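Tedix open day, August: notes from the upkeep side

Got in at 3 p.m., last group. Badge, shoe covers, straight past the coffee. Most people went for the big palletizer at the front. I wanted the small bench cell in the back, the one the Clanik folks set up, because I look after two like it at home and mine eat fingertips.

Quick version of how they run it. One arm, wrist camera, a white table, curtain behind so the camera gets a plain background. Tray goes down on the left, always. Zero the gripper at start of shift, open and close it a few times, look at both tips through the wrist camera before any parts come out.

Fingers get logged by cycles. Inspect every 300, swap as a pair, never just one. The set on the log sheet was at 186. They'd had a chipped tip before that went unnoticed and threw the grip off, so now tips get looked at early if anyone sees a rough edge. Good habit, I'm stealing it.
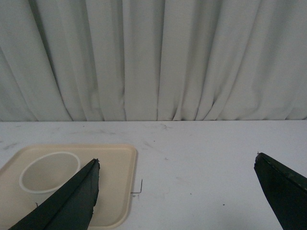 Wrist camera view, gripper open. Left fingertip worn ragged, bit of bent wire by the tray.

Table wipe is on the same sheet, lint free cloth, no solvent near the tray. Scuffs at the back dont come off anymore apparently. Stray bits get picked up by hand with the arm stopped.

Asked about spares. Kolář makes theirs, min order 300, wich is silly for a shop my size. Trelex might do short runs. Need to email them.

Missed the bus, ate at the station.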